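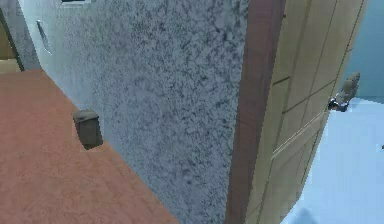

Figure 9.1 A speckled pale grey wall meeting a salmon-pink floor.

Chapter 9
Surfaces: Walls and Floors

Every room has a finish on it, and the finish takes most of the wear. Paint, render, tile and timber are the parts of a house that people touch, scrub and walk on. This chapter deals with how finishes are chosen, how they are put on and how they fail. Framing and lining were covered in Chapter 8 and are assumed here.

A finish has a colour, a texture and a sheen. Colour gets most of the attention from clients, but texture and sheen usually decide how a wall looks after a few years. A rough wall hides small dents and patching. It also holds dust and is slow to clean. A smooth wall in a gloss paint wipes down easily and shows every bump in the plaster behind it.

Light matters as well. Carol Rudd, a painter in Kuldale, keeps her sample boards in the room for a full day before the client signs off. A grey that looks neutral at 9 in the morning can turn blue by late afternoon, and a strong floor colour will tint the lower part of a pale wall.

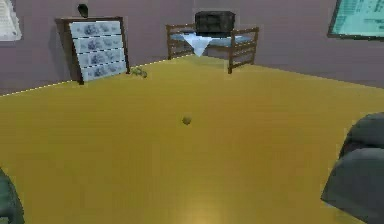

Should the walls or the floor be painted first?
Paint the walls first and leave the floor until last, so that drips and ladder marks land on a surface that has not been finished yet.

The order of work changes when a floor is already down and is staying. Cover it with drop sheets, tape the sheets at the edges and lift them slowly – dried paint flakes off the sheet and gets trodden in.

Section 9.2 follows a repaint of the Lockwood house at Bevell, where the hall had been coated over old distemper and was peeling in strips. Marjorie Lockwood had been told to sand it back. Todor Yordanov, who took on the job in June, washed it off with warm water and a stiff brush instead, then sealed the bare plaster before the first coat.

Terms used in this chapter
Sheen: how much light a dry paint film reflects.
Key: the roughness that lets a coat grip the one under it.
Cutting in: painting the edges by brush before rolling the rest.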